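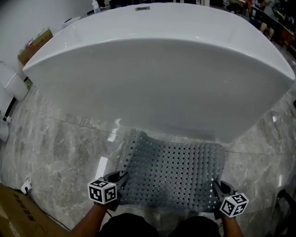
Pratano Grip Comparison, bathroom set

Recordings made in October to compare fingers for the Woratau hand-held gripper. The set has 329 episodes on household items, bath mats included. Each episode holds head video, wrist video from both grippers, and marker poses.

Contact: Tsz-kin Tai (recording), Cauã Bittencourt (processing)

Wrist cameras

Wrist video is stored unrectified, so straight lines bend toward the rim. Calibrate before measuring anything. The lens takes in a lot besides the fingers: next to the bathtub you get the ceiling lights and the staircase at the back of the room.
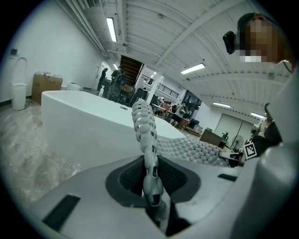

Exposure is locked at the start of each episode. Tracking uses the square markers, and one can be lost when a sleeve or arm covers it. Even in a view like this, with a person's head close to the lens, a marker near the wrist is still in sight. Lost poses are written as NaN.

Finger types

The finger type is in the "finger" field of meta.json. Episodes numbered 800 and up use soft pads.
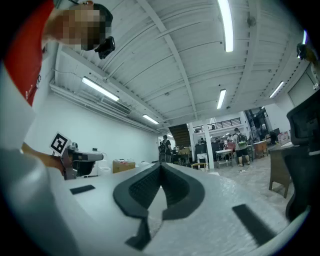

Wrist view, dark gray V-shaped finger pads.

Known issues

Episode 978 has no left wrist video. Faces are pixelated in the wrist views.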